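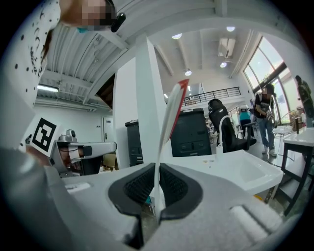 *Foto: taller compartido Platlow / archivo propio*

**«La pinza la hemos rehecho entera y todavía no me fío»**

Primera hora de la tarde en Platlow, mes de septiembre. Él llega con la mochila a medio cerrar y pide que no salga su nombre («soy el del brazo, aquí todo el mundo sabe quién soy»). Sin sentarse. Hablamos de pie, al lado de la pila.

El proyecto se llama Bokon. Una pinza de dos dedos, pensada para coger cosas finas, de las que se doblan. «Todo el mundo empieza con cubos de espuma. Vale, un cubo lo coge cualquiera. Yo quería tiras, láminas, cosas con punta. Ahí es donde se ve si el dedo sirve.»

Las caras negras de los dedos llevan un estriado muy fino. Le costó. «Probé liso y resbalaba. Probé con surco gordo y la pieza se metía en el surco y salía torcida. El fino aguanta mejor, pero se llena de polvo y hay que limpiarlo con un cepillo de dientes. Cada día, ¿eh? No cada semana.»

¿Y el dinero? Se ríe. Lleva una hoja de gastos desde el principio: 2739 euros. «De esos, 1000 se me fueron en motores que no valían para esto. Los compré con prisa, de noche, sin leer la hoja de datos. Apúntalo, a ver si alguien se lo ahorra.»

La carcasa va por la versión 4. Las tres primeras, en una caja en su casa. «La segunda era bonita. Se rajó por donde los tornillos.» La de ahora, en tono claro, ancha, fácil de agarrar con la mano. La quería asi para poder mover la pinza él mismo, sin brazo, y ver qué siente uno al cerrar los dedos. «Aprendes más en diez minutos con ella en la mano que en una tarde mirando gráficas.»

Con el brazo es otra historia. Los marcadores en blanco y negro, la calibración, la cámara que se mueve medio grado y adiós. Usa unas placas Lambert de segunda mano, de las que habla regular. «Se calientan. Les puse un ventilador y ahora hacen ruido y se calientan.»

La pregunta de siempre: cuántas veces falla. No quiere dar porcentaje. Da otra cosa: 135 cierres seguidos sin soltar la tira, una mañana buena. «Y al dia siguiente, ni veinte. Cambió algo y no sé qué. La humedad, el polvo, yo.»

Antes estaba en Dronley, en un garaje, solo. Del cambio dice que lo mejor es el techo alto y la luz de los ventanales, lo peor la gente que pregunta. Luego se corrige. «Bueno, preguntan y a veces llevan razón. Lo de inclinar el dedo se le ocurrió a uno que pasaba a lavarse las manos.»

¿Lo próximo? Un sensor en cada dedo, cable más corto, publicar los planos «cuando dejen de darme vergüenza». Fecha no hay. Mira el móvil, dice que tiene una pieza imprimiendo y que vuelve en un momento.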